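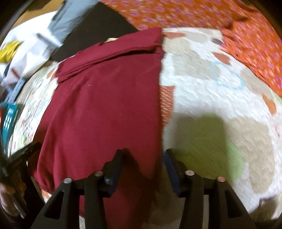
Wojciech Piątek wrote to me in April to say that I'd been far too kind to steam generators over the years, and would I please try an ordinary iron for once, the sort people buy with the weekly shop. Fair enough, I thought, and a fortnight later the Plendix was sitting on my kitchen worktop.

I should say first that I like ironing. I put the radio on at seven in the morning, before the house wakes up, and I have a good hour to myself with a pot of tea going cold on the windowsill. So I may be more forgiving than somebody who does one shirt in a panic before work, and you should bear that in mind.

The Plendix is a plain steam iron with a 300 ml tank, and it's lighter than my old Funex, which I had for so long that the numbers had worn off the dial. I noticed the weight straight away on collars, where you're forever turning the thing round and nudging it into the points. The tip is nice and narrow. It slides between buttons on a shirt front beautifully, and on polo shirts it gets right down the placket without leaving that shiny mark I always used to get (my own fault, I had the Funex too hot for years).

Steam is decent on cotton and a bit feeble on linen. I have a set of linen tablecloths from my aunt in Etthorpe, great heavy things, and I had to damp them down with a spray bottle first, just as she used to. With the big steam generator I'd have skipped that part. On the other hand the generator takes up half a cupboard and grumbles like an old bus, so there's something to be said for a spray bottle!

The filling hole is my main complaint. It's tiny, the little flap won't stay up by itself, and the jug supplied pours wide. I've watered the ironing board cover more than once. I now use a sauce bottle with a nozzle, and that works very well, but you'd hope for better.

The cord is a good length, fabric-covered, and it swivels properly at the heel. My board is a Zawadzka, which is on the tall side, and I could reach both ends of a double sheet without the plug tugging at the wall. The auto shut-off is quick, perhaps too quick. If I stop to fold a pile of tops and put them away, it has gone cool by the time I'm back and I have to wait for the light again.

After a basket and a half a week through spring it hasn't dripped or spat on anything, and I've left it on the cotton setting for most of that. Wojciech, I'm keeping it out for shirts and school things. The generator is coming back down for the tablecloths.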